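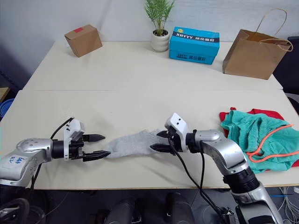
Category: Meeting Notes / Household Textiles
3 min read

Minutes of the sock sorting and folding meeting
Thu 3 October, Rimgate building, second floor
Chair: Lihua Pan
Minutes written by: Han

1. Minutes of the last meeting
The minutes from April were read and accepted with one correction. The box of children's socks went to the Skukeck store, not to Bullex. Han will correct the file.

2. Stock
Lihua reported that 791 pairs are now on the shelves. Another 200 pairs are promised by Bullex, but the delivery day is not confirmed. Han asked if we have enough shelf space. Lihua answered that the lower shelves can be used when the old towels are moved away.

3. Gray socks
We had a long discussion on this point. The light gray fuzzy socks are difficult to match, because there are several grays and the difference is small under the evening lamps. It was proposed to match the gray ones only in the morning. Han did not agree, as the morning time is already full with the packing. After discussion it was decided to lay gray socks flat on the table, one beside the other, and compare the length before the color. We will try this until the next meeting.

4. How to fold
At the moment there are two ways of folding in use, and the stores have complained that the packs look different. The first way is to roll the pair from the toe and turn the top over it. The second way is to fold the pair one time in the middle and put it flat. Lihua prefers the flat way. She said that rolling makes the top edge wide and the sock does not sit well on the foot after. Han remarked that flat pairs slide apart in the box. Decided: thick and fuzzy socks are folded flat, thin socks are rolled. The top edge must be pulled smooth before the folding in both cases.

5. Table
The cream table stays where it is, near the wall. Crumbs and lint collect in the seam of the tabletop and then stick to the fabric. It should be brushed out at the end of each day. No food on this table, please.

6. Single socks
There are 11 single socks in the basket from the summer. Skukeck does not want them. They will be kept for 2 more months and after that cut for cleaning cloths.

7. Other matters
The paper bands for the packs are nearly finished. Han will order the same width as before and ask for the price of a wider one.

Actions
Han: correct the April minutes, order paper bands
Lihua: call Bullex for the delivery day, move the towels

The date of the next meeting will be sent by e-mail.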